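Undell Household Relief Kit, Series 3

Product overview

The Undell Household Relief Kit is a packed set of basic goods for one displaced family during the first weeks after arrival at a reception site. It is supplied to aid agencies, municipal shelters and border reception centers. Kits are sold by the pallet and are not available to individual buyers.

Each kit contains blankets, a folding water container, a cooking set, soap, sleeping mats and a solar lamp. Food and medicine are excluded, as import rules for both differ by country and would delay clearance of the whole shipment. 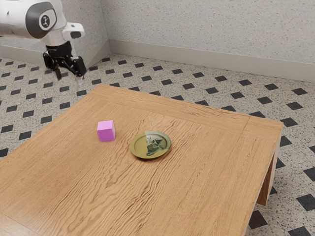 Plirkent Hailu

Contents are packed in reverse order of use. Blankets and mats are at the top so that a family arriving at night can sleep before unpacking anything else. The cooking set is at the bottom, with the soap in a separate sealed pouch - this prevents odor transfer to the textiles in long storage.

The outer carton has two hand holes and can be carried by one adult over short distances. It is not waterproof. Where kits will stand outdoors before distribution, order the Fernov pallet cover, listed separately.

Labels and instructions

The instruction sheet uses line drawings with short captions. Captions are printed in English, Spanish, French and Arabic as standard. Other languages can be added on orders placed before the July print run. The carton has a blank panel for the agency's own case or family number. Names should not be written on it.

Changes from Series 2

The lamp now includes a phone charging port. The water container has a wider mouth for cleaning. The plastic tarp has been removed and is sold as part of the shelter kit.

Specifications

Persons served: one family of up to 5
Minimum order: 47 kits
Current stock: 1,333 kits
Storage: dry, indoors, off the floor
Lamp: recharge every 3 months in storage

Stock figure last updated September 10, 2022. Reserved kits are not included in the figure.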